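Getting the Spice Jars Under Control

I finally dealt with my spices, and I'm so pleased I have to share! For years they lived in bags at the back of a cupboard, and I kept buying paprika I already had. Now everything goes in clear glass with a decent lid, and the jars I reach for daily get a little two-tier rack — black metal, open between the tiers, so I can wipe inside it. 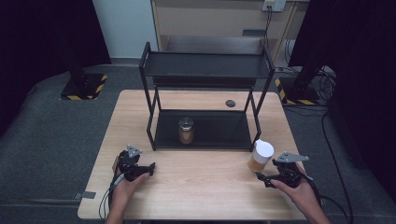 Clear glass matters more than matching. I like seeing what's running low (and which brown powder is which, although I still label the cumin). Fill each jar over a tray, tap it gently, and tip the spills back in.

Yellow powders need a bit of extra care. Turmeric stains a pale tabletop faster than you can grab a cloth, so wipe the outside of the glass before you set it down. 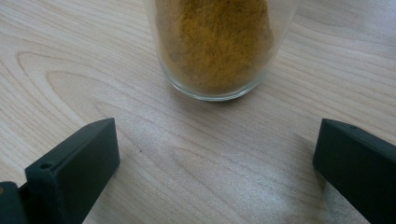
My friend Lesego Tshabalala keeps hers away from the stove, and she's right — steam makes everything clump. I moved mine in May and the garlic powder pours again.
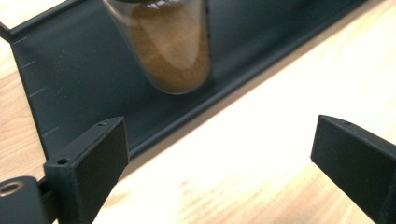
Last thing, write the date you filled it on a bit of tape and stick it on the bottom. Whole spices can sit longer, so I don't fuss over those.

Recent posts
Cleaning a Sticky Cabinet Door
2 Ways to Store Flour
What I Keep by the Stove
Drawer Liners That Stay Put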